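Trauung im Dezember, oder: was wir beim zweiten Mal anders machen würden

24. Februar 2021

Unsere Hochzeit ist jetzt gut zwei Monate her, und weil mich mehrere Leute nach dem Ablauf gefragt haben, schreibe ich ihn einmal auf. Orvokki und ich wollten ursprünglich mit 94 Gästen feiern. Am Ende waren wir 14, uns beide mitgezählt. Die Liste haben wir viermal gekürzt, zuletzt an einem Abend am Küchentisch, an dem wir uns auch ein bisschen gestritten haben.

Das Standesamt hatte uns einen Termin um elf Uhr gegeben. In den Trauraum durften außer uns und der Standesbeamtin nur die beiden Trauzeugen, also Lauri Kokkonen und Normunds Strazds. Die anderen haben draußen gewartet. Es hat nicht geschneit, aber es war windig, und Orvokkis Mutter hatte Decken im Auto. Die Zeremonie dauerte knapp zwanzig Minuten. Die Beamtin hat meinen Nachnamen richtig ausgesprochen, was in Deutschland nicht oft vorkommt. Jääskeläinen ist für die meisten eine Zumutung. Orvokki hat ihren Namen behalten und heißt weiterhin Eskola.

Die Ringe haben wir bei Kiiskinen bestellt, einer kleinen Goldschmiede, die per Post liefert. Man bekommt vorher ein Etui mit Probegrößen geschickt. Meiner ist trotzdem eine halbe Nummer zu groß, im Sommer wird er vermutlich passen. Blumen gab es von Sokis: ein Strauß mit Eukalyptus und weißen Ranunkeln, dazu zwei Anstecker. Der Strauß steht getrocknet im Flur.

Gefeiert haben wir danach im Daninum, beziehungsweise vor dem Daninum. Der Saal war seit dem Frühjahr gebucht, durfte aber nicht öffnen. Der Wirt hat uns das Essen in Kisten gepackt und wir haben es verteilt, jeder Haushalt ist damit nach Hause gefahren. Um 18 Uhr haben sich alle am Bildschirm getroffen. Das Menü war Selleriesuppe, Rinderbraten mit Rotkohl und ein Mohnparfait, das bei den meisten schon halb geschmolzen war. Die Anzahlung für den Saal wird auf das Fest im Sommer angerechnet – falls es ein Fest im Sommer gibt.

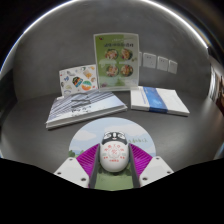

Normunds findet ja, wir hätten alles verschieben sollen, standesamtlich und Feier zusammen. Eine Hochzeit, bei der die Gäste um neun den Rechner zuklappen, sei für ihn keine richtige, und er hätte seine Rede lieber vor Leuten gehalten, die ihm nicht ins Wort ruckeln.

Ich sehe das anders, verstehe ihn aber. Seine Rede war gut und die Verbindung war schlecht. Er hat sie uns hinterher ausgedruckt geschickt. Für uns war der Termin wichtig, weil wir seit sechs Jahren zusammen sind und die Sache nicht noch ein Jahr liegen lassen wollten. Raimo Ruotsalainen, mein Onkel, konnte aus Finnland gar nicht kommen und war auf diese Weise wenigstens abends dabei. Er hat ein Lied gesungen, mit allen Strophen.

Was ich anders machen würde: die Einladungen später drucken. Wir haben zwei Sätze Karten bezahlt und keinen davon verschickt. Außerdem würde ich jemanden bestimmen, der die Bildschirmrunde leitet, sonst reden alle gleichzeitig oder keiner. Und den Anzug eine Woche vorher anprobieren, nicht am Vorabend.

Das Fest planen wir weiter, die Band Flerkisura hat unter Vorbehalt zugesagt. Wegen der Übernachtungen melden wir uns, sobald wir einen Termin haben.

Vilho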